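Broad beans, and the February itch

I have sown my broad beans! Every year I tell myself to wait for proper spring and every year I'm out in the shed by the middle of February with cold fingers and a bag of compost, happy as anything. 43 seeds this time, all saved from last summer, one to a pot.

The variety is one Hortensia Guzmán gave me when she moved off the plot next to mine. She calls it Huaranga and I've never seen it in a catalogue. The beans are small and purplish, and they taste wonderful raw if you pick them young enough (I eat far too many standing up, which explains why so few reach the kitchen). The flowers smell gorgeous too. If you've never stuck your nose in a row of bean flowers on a warm evening, please do it this year!

I've been trying deeper pots, pushing each seed in to the second knuckle and watering once, then leaving them alone. That last bit is hard. I check every morning before work.

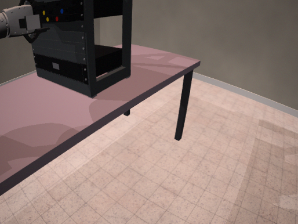

What else is going in

Leeks next, then a tray of early lettuce on the kitchen windowsill. Bjartur Dalsgaard swears by sowing his onions on Boxing Day and his were enormous, so I'm a bit behind there, but I've got sets coming and they always catch up. Four rows, I think, where the courgettes were.

I also want to try peas up the back fence. I had mice last year and lost the lot, so if anyone has a trick that works, leave me a comment. I've got holly clippings saved up in a bucket, ready to go in the trench with them.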